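Apr 19, 2012

Flax, batch two. I'm writing this up before I forget it, with pulp still under my fingernails.

Soaked the cut flax overnight, 18 hours in the end, which is longer than last time only because I got in late. 300 g dry weight. It came out of the soak smelling like a barn (a nice barn) and much limper than the February lot. Rinsed until the water stopped going tea-colored. Siiri says to stop rinsing earlier and keep some of the color, and having seen the finished sheets I think I'd try it her way on the next one.

Into the Forkard at 9:40 with the roll all the way up, just circulating. It took the fiber with no clumping at all this time! In February we had that awful rope of flax wound round the backfall and Desmond with his sleeve rolled up fishing it out. Difference must be the shorter cut. I did these at half the length, by hand, with the big shears, and my thumb has opinions.

Roll down in small steps. Total beating time 66 minutes. Pulled a jar sample whenever I lowered the roll and held it up to the window. Early ones are all threads and knots, then for a long time not much seems to change, and then between one jar and the next it goes to cloud. I love that. I'd have sat there all day holding up jars.

Sound of the beater changes too, lower and sort of greasy. Zhiqiang can tell by ear and I'm starting to believe I can hear it, though I'd want to test myself with my back to the clock.

Stopped a bit before I wanted to, as the bearing on the drive side was getting warm to the hand. Not hot. Greased it, ran it empty, seemed fine. SOMEONE PLEASE LOOK AT THIS before the next long run. I've put tape on the switch with a note.

Drainage: slow. Of course it's slow, it's flax. But slower than Noemi's cotton and abaca mix by such a margin that you can couch one of hers, have a stretch, and come back to find mine still weeping through the mould. Using the Halvorsen mould, the laid one, not the wove. Laid lines are coming through beautifully, crisp right out to the deckle edge. There's one chain line near the left corner where the wire has lifted slightly and it leaves a shadow in every sheet. I rather like it, but it should be stitched down before it gets worse.

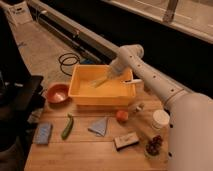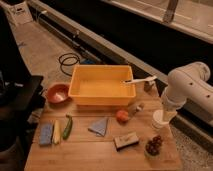

Yellow bin on the wood table.

Formed 42 sheets before the vat got too thin to bother with. The first few are thick and cloudy, my fault for charging the vat too heavily and stirring like I was making soup. After that I got into the swing of it. Dip, level, shake front to back, shake side to side, wait. The side to side shake matters more than I'd given it credit for. Sheets where I skipped it tear easily along the grain and hardly at all across, and the ones where I did it properly resist both ways.

Added formation aid from sheet ten on. Noltirar powder, mixed last night, strained this morning through the old nylon. It was stringier than I expected, like egg white, and took some patience to blend in. Straight away the pulp hung in the water instead of sinking and I could pull something thin enough to read through. Sunita came over to see what I was squeaking about and ended up pulling two herself. Hers have the pencil dot in the corner. They're better than mine.

Couching onto the wool felts. Dampen them more than feels right. I lost one sheet to a dry patch where it stayed half on the mould and half on the felt, and it came apart like wet tissue when I tried to be clever. Back in the vat with it.

Pressed in two posts with the hydraulic jack. Brought it up slowly, let it drain, up again. The second post had shifted a little to one side and the bottom sheets have a wrinkle from it. Square the post up BEFORE the top board goes on. I know this. I've told other people this.

Drying, three ways, so we can compare:

– On the glass, brushed down. These are the smooth ones. They'll take forever.
– In the blotter stack with the fan on low.
– Hung loose in spurs on the line at the back. I've wanted to try loft drying with high-shrinkage pulp for ages and already by four o'clock the edges were curling up like potato chips. They rattle! Beat flax dried loose is a completely different material, closer to a drum skin than to paper. Desmond wants some for lampshades and I'd like to keep a few to see whether they'll stand up to folding.

Color of the half-dry sheets is a warm gray going to straw at the edges. It'll lighten.

Gelatin size for part of the batch once they're cured. Noemi has a recipe from her Skoltotel residency with a little alum in it, and she's going to dig it out. Give them a couple of weeks first. I sized too soon last time and the sheets drank it unevenly, leaving tide marks you can see from across the room.

Leftover pulp drained and bagged, bottom shelf of the fridge, labeled. Please don't tip it into the cotton. It'll ruin the drainage on both and I want it for pulp painting on Noemi's base sheets.

To do
Bearing (see above)
Stitch down chain line
More blotters, ours are going fuzzy and leaving lint
Ask Siiri how long she cooks hers and whether she bothers with soda ash
Zhiqiang has my good brush
Try a shorter beat, same cut, less rinsing, and keep everything else as it was today

Checked the glass again before locking up. One corner has popped loose by itself. Pressed it back down with a damp sponge and it's holding so far.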